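The Script Comes Off the Wall

When Shufen Zeng took over the support floor at Filtex in Plurkdale, every agent worked from a laminated card. It told them how to open a call, when to apologize and what to say before hanging up. Customers could hear it being read. On a bad week the center took 700 calls, and a fair number were people calling back to get the same question answered again.

Zeng dropped the card in November of last year. Agents still have to verify the account and read the payment disclosure word for word, but everything in between is up to them. Training for new hires went from two days to nine, most of it spent listening to recorded calls and talking about where they went wrong.

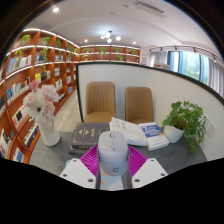
Handle time went up at first, and her managers noticed. Zeng asked them to look at repeat calls instead. After two quarters, 84 percent of billing questions were being settled on the first call. The average call had settled at a little under six minutes, slightly longer than before.

Some agents did not like the change. A few had been at Filtex for years and were comfortable with the card, and Zeng let them keep a short version at their desks. Of the 37 people on the floor, most have stopped using it.
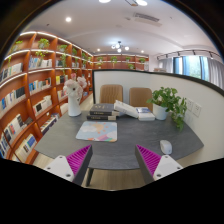 A desk with a curved front edge, between a bookcase and a white partition.

The next job is the knowledge base, which still runs on an old Dusero system and takes too long to search. Zeng wants the agents to rewrite the articles themselves, beginning with refunds. She has set aside an hour per shift for it through the spring.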